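Bin liners: size, fit and fewer leaks
Household notes by Uliana Hordiienko

Most split liners are a sizing fault. The volume printed on the roll refers to the bag filled flat to the top, with nothing allowed for the fold over the rim. A 50 litre bag in a 50 litre bin will therefore sit short, pull tight at the base and tear at the seam when lifted.

Measuring the bin

Take the distance around the outside of the rim and halve it. The result is the narrowest flat width of bag that will go over the rim. Add 2 cm for clearance. For the length, add the height of the bin, half the width of its base and 11 cm for the fold. Ribbed bins should be measured at the rim only, as the ribs make no difference to the fit.

Tapered bins are measured at the top. The spare material at the bottom does no harm provided it is pushed down and spread out before use.

Fitting

Open the bag fully and shake air into it. Lower it in, press the base flat by hand, then fold the top evenly over the rim. Trapped air holds the liner off the walls, and light rubbish then bridges across the middle. Where this happens every time, drill two 6 mm holes in the side of the bin, just below the rim. Holes lower down will let liquid out if the bag fails.

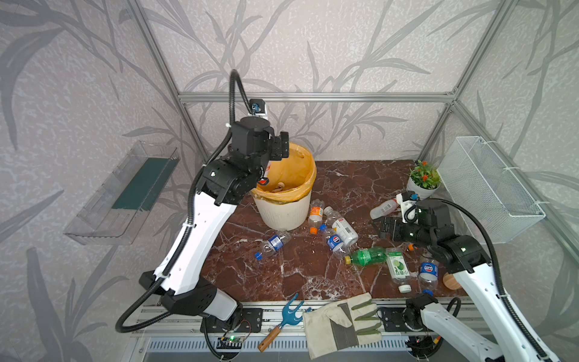 How much of the liner should hang over the outside of the rim?

Between 8 and 11 cm is enough for most household bins. Less than that slips inwards under load; more gets caught by the lid or the pedal linkage.

Slipping liners

A wide elastic band below the lip will hold most bags. On very smooth bins, gather the excess at one side and tie it in a single knot before folding down. The knot should sit at the back, clear of the hinge.

Thickness

Thin bags are adequate for paper and dry packaging. Food waste, cat litter and anything with corners need a heavier grade. Doubling two thin bags costs more and leaks at the same point if both seams line up — turn the inner one a quarter turn if there is no alternative.

Smells and cleaning

Put a folded sheet of newspaper under the liner, not in it, and change it with every third bag. Wash the bin monthly with hot water and washing soda, one tablespoon to the litre. Leave it upside down until dry. Do not mix bleach with any other cleaner.

Store spare rolls away from sunlight. Compostable liners weaken with age and are best used within the year.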